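Skoltevwood Front Seat Covers (pair)

Made by Storkivton in Jonstead

If you have an older estate or a small van that you're fond of, you'll know that the seats tend to go long before the engine does. The driver's side bolster wears thin, the foam starts to show, and before long you're sitting on a folded blanket and telling yourself it's fine. We made the Skoltevwood covers for cars like that, and we've been fitting them to our own for years (the workshop van has had the same pair on since we started, and it goes to the tip most weeks).

The cloth is Ķēniņš, a closely woven fabric with a flat face and a soft cotton backing. It feels like proper upholstery, it doesn't squeak when you turn round to reverse, and it comes in 7 colours, including a very handsome bottle green.

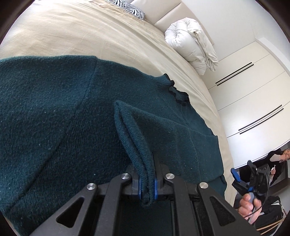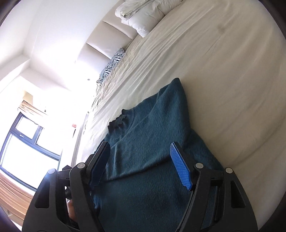 Fitting takes a bit of patience the first time, so do put the kettle on before you begin. Take the headrest off, pull the back cover down evenly on both sides, and tuck the long flap through the gap between the back and the base before you fasten anything underneath. We chose a flat weave with winter driving in mind, when most of us get in wearing something woolly. A fuzzy knit like the teal one spread out on the bed, already slightly pilled, is just what a rough seat will rub at on every journey, and the smooth face of the Ķēniņš is much kinder to it. Pale fluff does still show on the darker colours, I'm afraid — a damp rubber glove lifts it off nicely.

Each pair comes with two back covers, two seat bases, two headrest covers and 10 elastic straps with hooks. You'll only need 9 on most cars, so keep the last one in the glovebox.

Please don't use these over seats with airbags built into the side of the backrest. If you aren't sure, look for a small tag on the outer seam, or send us the make and year and we'll check for you.

Washing: cool machine wash, line dry, no softener. Put them back on while they're still very slightly damp and they'll pull tight as they dry.

Bottle green is out of stock and will be back in April.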